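Forum > Arms and grippers > Teaching by demonstration

Topic: Microwave task, by hand or by remote? Buttons are fine one day and bad the next

marrow_fen
Posted Tuesday, 09:14

Hello all. I read here for a long time but I write seldom, so excuse me if this belongs to another section.

Our small group records demonstrations of kitchen tasks. At the moment it is the microwave: open the door by the handle, close it, press one button on the panel. We have two ways to show the task. In the first, the operator holds the arm by the wrist and guides it (free-drive mode). In the second, the operator sits at the side with a Pikton hand controller and the arm follows. The recording software is Ravix in both cases.

My plan was to collect 300 episodes by hand guiding and 300 by remote, train the same policy on each and compare. Now I have doubts already before the comparison. The button press is the difficult part. The buttons are small and close together, and when I guide by hand I push a little too much at the last moment. The force reading jumps, and it is my own force together with the contact, so I can't separate them.
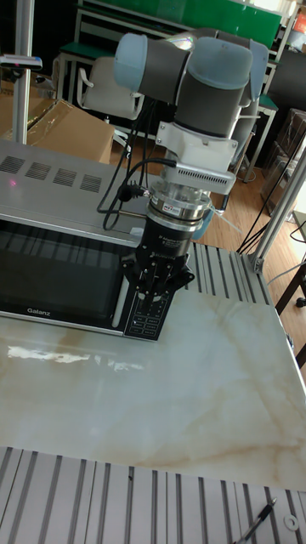 Gripper in front of the control panel, fingers open.

My questions:

1. For the button, would you close the fingers completely before the approach, or leave them open and press with one fingertip?
2. Is it reasonable to mix both kinds of demonstration in one training set?
3. Does anybody filter the force signal before training, or do you give it raw?

Thank you in advance.

quillback
Posted Tuesday, 09:52

Close the fingers. With open fingers you have two tips, and the policy has to learn which one is the pressing one. We lost a month with this on a coffee machine. After we closed them at the start of every episode, the learning curve looked normal again.

About question 2, I would say no. Hand guided paths and remote paths have a different speed profile. By hand people go fast and smooth through the free space and then brake. By remote they go in small steps and wait. If you mix, you get an arm which hesitates in strange places.

ostler_77
Posted Tuesday, 10:20

I don't agree with quillback on question 2. We mixed them and it was fine, but we resampled everything by distance travelled and not by time. After that, most of the waiting disappears. What stays is the shape of the path, and the shape is not so different between the two methods.

For question 1 I agree, closed.

quillback
Posted Tuesday, 10:31

Resampling by distance kills the press itself. During the press the tip nearly does not move. So you throw away exactly the part that marrow_fen wants.

ostler_77
Posted Tuesday, 10:40

Not if you keep the contact part in time and resample only before it. You need a threshold on the force to find the moment, I admit, and with hand guiding this is not reliable for the reason already written in the first post.

marrow_fen
Posted Tuesday, 11:05

Thank you both. I will try to close the fingers for the button.

There is one complication that I forgot. The task is one sequence, so the same fingers must also take the door handle. If the operator closes them for the button, he must open them again for the handle. On the Pikton controller the gripper is on the trigger and some operators forget it. The arm then comes to the handle with a closed gripper and the episode is lost.

Another thing which I see in the recordings is the corner. When operators move between the handle and the panel, they like to stay low and they come very near to the top edge of the microwave. I asked them to lift more. They say that they can't judge the height from where they sit.
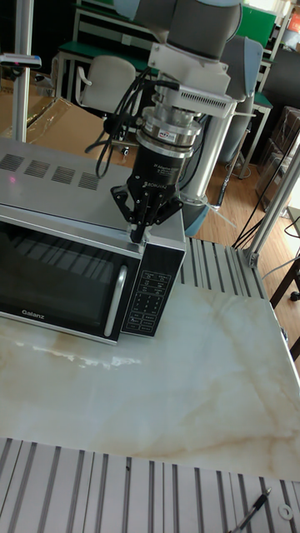
Fingertips on the front corner, just above the panel.

How do you solve this? I don't want to put a virtual wall there, because the policy would learn to lean on the wall.

Greylag
Posted Tuesday, 11:48

A virtual wall is not so bad as you think. We use one which only gives vibration in the hand controller and doesn't stop the arm. The operator feels it and goes up. In the recorded data there is nothing to lean on.

If your controller can't vibrate, a sound is enough. A simple beep when the tip is less than a few centimetres above the top of the oven.

And give the operator a second view. From the side alone you can't judge the depth, it is the same for everybody, also for experienced people.

tamsin_k_robots
Posted Tuesday, 12:15

I want to defend hand guiding a little. For the handle it is much better than remote, in my experience. The door of a microwave goes in an arc, and a person who holds the wrist follows the arc without thinking. With a remote the operator pulls straight, the fingers twist on the handle, and you get big side forces which are not part of the task at all.

So my proposal is: handle by hand guiding, button by remote. Two separate skills, two data sets. You don't need to mix anything, and the discussion above becomes unnecessary.

The weak point is the switch between the two. You need a fixed pose where the first skill ends and the second begins. Choose one high and in front, away from the corner.

marrow_fen
Posted Tuesday, 13:30

tamsin_k_robots, this is interesting, and I think it fits to what I see. I looked through the door episodes again in the lunch break. With the remote, the operators come to the handle well enough, it is the pulling which goes wrong.

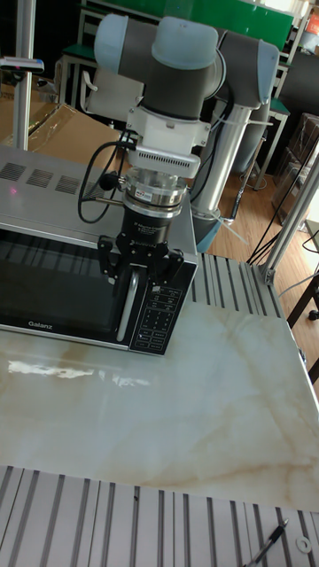 Greylag: Then I would check the angle of the wrist before you blame the remote. If the fingers come square to the handle, there is room for the door to rotate inside the grip. If they come inclined by even a small angle, the grip locks and the arm drags the whole oven. Did you fix the oven to the table? Ours walked slowly to the left during one week, and all the early episodes were wrong by the end.

marrow_fen
Posted Tuesday, 13:58

It is fixed from below with pads of adhesive rubber. We measure the position every morning and until now it did not change.

The angle I will check. In Ravix I can plot the wrist orientation at the moment when the gripper closes, I never thought to do it.

pellworm
Posted Tuesday, 14:22

May I ask a beginner's question here? When you guide by hand, are your own hands in the camera image? And if yes, does the policy not learn to wait for a hand?

ostler_77
Posted Tuesday, 14:36

It is a good question and it is the main reason why many groups left hand guiding. Yes, the hands are in the image. The usual solution is to record the path by hand first, and then play it back on the arm with nobody near, and take the camera images only in the playback. You need double the time for each episode.

In the playback you must also put the objects back exactly. For a microwave it is easy, you only close the door. For a bowl of rice it is another story.

quillback
Posted Tuesday, 14:50

Playback has one more advantage for marrow_fen. The force signal in the playback is clean, because no person is holding the wrist. So question 3 answers itself: record forces in the playback, give them raw or with a very light filter.

But be careful with the press. If the person pushed too much during the guiding, the playback will push too much also, and now without a hand to feel it. Put a force limit. We use 7 newtons for plastic buttons and it was enough for everything we tried.

tamsin_k_robots
Posted Tuesday, 15:10

7 is low for some membrane panels. The old ones need a firm press. I would measure it once with a kitchen scale and a finger before choosing a number.

Greylag
Posted Tuesday, 15:26

One remark about numbers of episodes. People always ask for more and I think it is often wasted. In the Naltalitz recordings there were 1,552 episodes of a drawer task, and when we trained with a part of them the result was nearly equal. What helped was the variation of the start pose. If all your 300 begin from the same place, you have in reality one episode with noise.

quillback
Posted Tuesday, 15:41

Here I agree with Greylag for once. Vary the start. But vary it also for the switch pose, or your second skill will only work from one point in the air.

marrow_fen
Posted Tuesday, 17:05

I come back with a first result and a new plan. We did a short round with fingers closed for the button and the start pose higher than before, above the corner between door and panel. The operator goes up from the handle, stops there, and only then comes down to the buttons. It costs a few seconds but the approach to the panel is more regular in the plots.
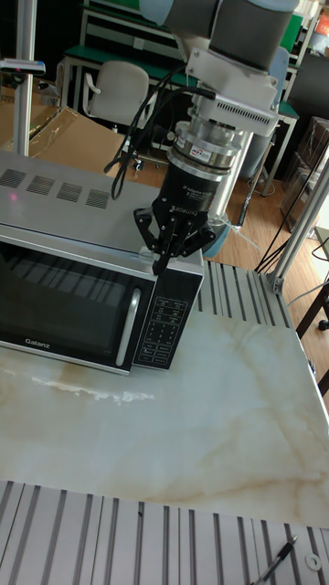 Plan for the next round (comments welcome)

Handle: hand guiding, recorded without images, then playback with images and force. Wrist orientation checked in every episode at the moment of closing. If it is inclined too much, we repeat.

Button: remote with the Pikton, gripper closed by the software at the start of the skill so the operator can't forget it. Beep for low height, as Greylag wrote. I will ask for the force limit after I measure the buttons with a scale.

Start poses: changed for every episode, from a list that the software shows to the operator.

I will not mix the two data sets for now. ostler_77, I would still like to try your resampling later, when the rest is stable.

ostler_77
Posted Tuesday, 17:33

Fine with me. If you try it, look at the text by Krajewska on contact segmentation first. It is short and there is a good part about choosing the threshold. I don't have the link at the moment, I will search it tonight.

One objection to the plan. If the software closes the gripper for the operator, the closing is not part of the demonstration. At run time somebody must also close it. Write it as a fixed step of the skill and don't leave it to the policy.

marrow_fen
Posted Tuesday, 17:40

Yes, a fixed step. I will write it so in the protocol. Please post the link here when you have it.

pellworm
Posted Tuesday, 18:02

Could you also post the wrist plots when they are ready? We begin with an oven door next month and I would like to see what a good angle looks like.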